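Ticket: Booking confirmed for the wrong suite, Rildale apartments
Opened by: Sigrún Norðdahl
Category: Reservations / room type mismatch
Status: Open, waiting on property

Hi there,

I'm going to put everything in one ticket, as my first message got split into two and I ended up with two people asking me the same things.

I booked the Brøndum Suite at the Clerden residence in Rildale for 12 nights. It's the one with the kitchenette and the balcony on the garden side. The page said "suite, garden side, kitchenette" right up to the payment step, and the price matched. Then the confirmation email came and it says "standard double, street side, no kitchen." Same dates, same total, same booking number. So I'm paying suite money for a double!

What I've tried so far:

Opened the booking in the app. It shows the suite, with the right photos and everything. Opened the same booking in a browser and it shows the double. I logged out and back in on both, no change.

Tapped "resend confirmation" 3 times. Got the same email each time, with the double.

Tried "change room type" in the browser. It lets me pick the suite, then asks for 400 more on top of what I already paid, so I backed out of that one pretty fast. Please don't let that go through by accident. I closed the tab at the card screen and I'd love it if somebody could check that there's no charge hanging around.

Called the residence. The woman at the desk was lovely (really, no complaints about her at all) and she looked me up. Her screen says double. She said she can see the suite is free for my dates but she can't move me, it has to come from your side because the booking came through you.

Reply from support, Kolbrún Hallgrímsson:

Hi Sigrún, thanks for the detail, that saved me a lot of digging. I checked and there is no second charge and nothing pending on your card. The room code we sent to the property doesn't match the one you picked. The Clerden listing was moved over to Broltamero, the channel tool they use for their calendar, back in May, and I think two of their rooms got swapped on the way. I've asked the property to confirm their codes. Could you tell me if you picked a rate with breakfast or without? And did you use a saved listing, or search for it fresh?

Reply from Sigrún Norðdahl, 2018-06-20:

Hi Kolbrún, phew about the card, thank you!

Rate was without breakfast, free cancellation. And yes, it was a saved listing! I'd had it in my favorites since spring, when I was still trying to talk my sister into coming along. So I never did a new search, I just opened the heart thingy and booked from there. After reading your message I did a fresh search for the same dates, and now there are two entries for the suite. One has the garden photos and the higher price, the other has the garden photos and the price I paid. I didn't click either one, I was scared of making a second booking.

I also went back into the app this morning and it has changed its mind. It now says double too, so at least everybody agrees on the wrong room.

A few things so you know where I stand. I don't want to cancel and rebook unless you can hold the price, because the new total is 400 higher and that's a lot for me. I don't need the balcony, I can live without a balcony. The kitchenette I really do need - I cook for myself most evenings when I travel, and 12 nights of restaurants would finish me off. If the suite can't be had, another room with two burners and a fridge would be fine, street side and all.

The free cancellation runs out 3 days before check-in, so could you put a note on the booking that it stays open while this gets sorted? I'd hate to run past the deadline because we were all waiting on a room code.

One more thing, and it may be nothing. The old confirmation page had a points bonus of 1,000 for the suite and the new one has none. I'm not fussed about the points, but it might help whoever is looking at this to see when the switch happened.

Email is best for me. I can take a call after lunch if that's quicker, and you can tell the lady at the desk in Rildale that I said hello and I haven't given up.

Thanks again,
Sigrún
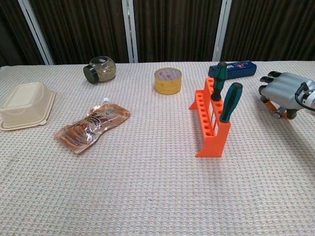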